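Plastic bags: keep, fold or chuck?

Tustik Home & Shed forum > Kitchen and pantry
December 21, 2019

pirkside_mum
Doing the big pre-Christmas clear-out and I've hit the bag problem. I've been saving the white crinkly ones since November and the drawer won't shut. My partner reckons bin the lot. I can't do it – they're still good bags!

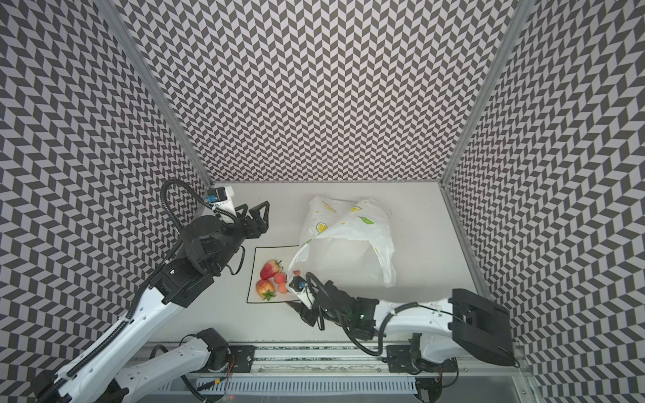
What's the best way to store them so they don't take over? Folding them into little triangles takes up the least room, and they stand up nicely in an old tissue box.

testow_tinkerer
Triangles?? Life's too short. I shove one bag inside another until it's full, then hang it on the pantry door. Takes 2 seconds. The only trick is getting the top open, because that thin plastic sticks to itself something shocking. Pinch a fold near the rim and work your other hand in. 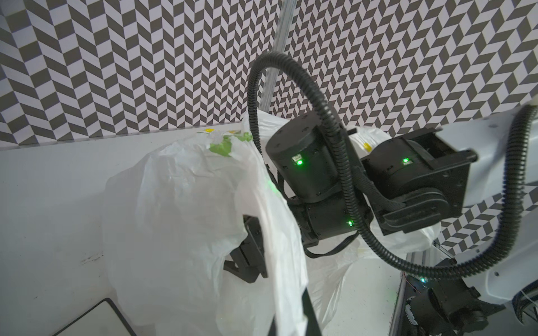
Then push the next one right down to the bottom so it doesn't spring back out at you. Mine holds heaps.

yazzie1167
Disagree, sorry. Stuffed bags get holes and you only find out when the bin juice is on the floor. I fold mine flat. And have a good feel inside before you put any away, I've lost a receipt and a perfectly good scoop that way.

pirkside_mum
Ha, fair point about the holes. Still sorting here, there's more colour on this bench than on the tree.

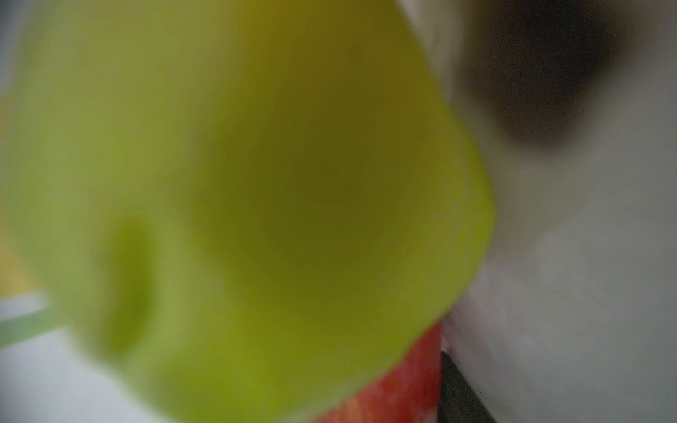
Something green, right up close, with a bit of red underneath

testow_tinkerer
Still says stuff them. You'll be folding till Easter.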